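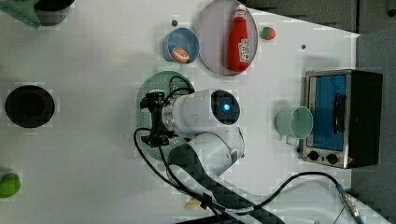

Kitchen Shelf news – October 4, 2024

Quick one this month, I have a tray in the oven and 11 emails to answer.

The kitchen swap is back on. Same hall, same long tables, doors open after lunch. Last time in April we had 86 people through and ran out of mugs before the soup was even hot, so please – mugs. Any color, any size. Chips are fine if they're not on the rim.

What we're after most: colanders, soup bowls, deep pots with lids, plates that aren't paper. Toaster ovens always go fast. A stainless one with two knobs and a glass door is worth more to a student in one room than a whole box of gadgets, trust me. Clean out the crumb tray first. Ruth Rivadeneyra spent most of the last swap shaking out other people's crumbs over the back step and she would like not to do that again.

What we can't take: knives without a cover, nonstick that's peeling, anything with a frayed cord. Also no more Vorkano coffee makers, we still have the ones from spring and no jugs for them.

Food. Yes, the odds and ends table is staying. Unopened bottles only – ketchup, vinegar, oil, hot sauce. Check the date on it. Fruit is okay if it's whole and you'd eat it yourself. Cut oranges go to the snack plate for the helpers, not the table. Strawberries get eaten before they reach either one.

Socorro Chávez asked me to put in her trick for a colander that's gone cloudy or has bits stuck in the holes. Soak it in warm water with a good spoon of baking soda, leave it while you do something else, then go at the holes with an old toothbrush from the outside in. Rinse, dry upside down. She says dont use the steel pad on plastic, it scratches and then it holds grease forever. I've done it to mine and it came up nicely.

Pots: if the bottom is burnt, boil a little vinegar in it, let it cool, scrape with a wooden spoon. Twice if you have to.

Drop-off is at the side door, the one by Ersoy the tailor's. Hernán Ccori has the key. Wrap glass lids in newspaper and write LID on it. Rides for heavy stuff – ask Rigoberto Huamán, he has the van but only 2 free mornings, so ask soon.

Money: we're at nearly 300 dollars toward the new shelving. Thank you to everyone who put somthing in the jar.

Recipe page is next time, Yesenia Apaza is still testing the lentils.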